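We use cookies to improve your reading experience. By continuing you accept our use of cookies.

Spare Hands
A story
March 19, 2021

The robotics club at Nunmont College had 691 dollars, a room with carpet in it, and a robot called Pakutstead that could not pick up a sock.

The sock had been our advisor's idea. She taught statics and believed in small goals. We had spent the fall on one and by December the sock was still on the floor, and the arm had learned to pat it, gently, the way you would pat a dog you weren't sure about.

I was club secretary. This meant I wrote down what went wrong, with times. My notes from that term are the longest thing I've ever written and have no plot.

"It doesn't know what picking up is," said our president, who was nineteen and had started wearing a blazer. "We have to show it."

So we stopped writing code and started giving lessons. The rules of the Rowlands Cup allowed it. Any team could teach its machine by example, provided the examples were done by human beings enrolled at the school and not, as had happened once, by somebody's uncle. You held a gripper in each fist and did the job yourself, over and over, and the recordings went into Pakutstead overnight like soup into a patient.

The task that year was called Bathroom Shelf. Small white things had to be put into other small white things. I assume a person was paid to think of it.

We drew up a schedule. Everyone on the team owed 60 tries a night, and a try only counted if you did it the way a sensible adult would. That turned out to be the hard part. Our treasurer, a gifted mathematician, approached every object as if it might go off. The president had a flourish at the end of each placement, a little turn of the wrist, and we let him keep it for a week before anyone looked at what the robot was doing. The robot was doing the flourish. It did the flourish before it had picked anything up. It would go over to the table, close on nothing, and sign off like a conductor.

"That's confidence," the president said.

"That's you," said the freshman.

The freshman was the best of us, which was hard to take. She had joined because the room was warmer than her dorm. She had no interest in robots and had never read the rules, and she moved things around as though she had been asked to tidy up before company came. Reach, close, lift, over, down. She did her tries with her coat on and went to dinner. I sat there afterward watching the playback with a kind of grief.

By the second week I had begun to eat like a gripper. My roommate pointed it out. I was going at a bowl of cereal with two fingers and my elbow up, and I had paused over the spoon to line up the approach. I told him it was for school.

The night before the Cup it was my turn, and the freshman stayed to watch, possibly for the heat.

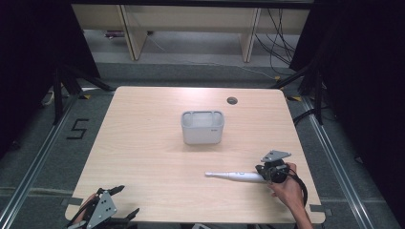 How many examples does a robot need before it can do a job by itself?

It depends on the job and on how much you vary the practice. One simple move in one spot may need only a few dozen good tries, while anything with small parts that turn up in new places can take hundreds or more.

I had asked our advisor that in September. I had written her answer at the top of the notebook and underlined "good."

"You're holding your breath," the freshman said.

I was. I let it out, opened my hand, closed it again, and went on to the next one.

The Cup was held in the gym at Cladside, under a scoreboard still set for basketball. We drew the 4 o'clock slot. Pakutstead rolled up to its table and did nothing for so long that a judge looked at his watch. Then the arm went out, and down, and closed on the right thing. It carried it across with no hurry at all and let go where it was supposed to. That was the freshman. I would have known her anywhere.

It did 3 in a row like that. On the last one, with the points already ours, it stopped in the air above the table and hung there.

"What's it doing?" the president whispered.

I knew what it was doing. I wrote down the time.

Contact the editors | © 2021 All rights reserved | Back to top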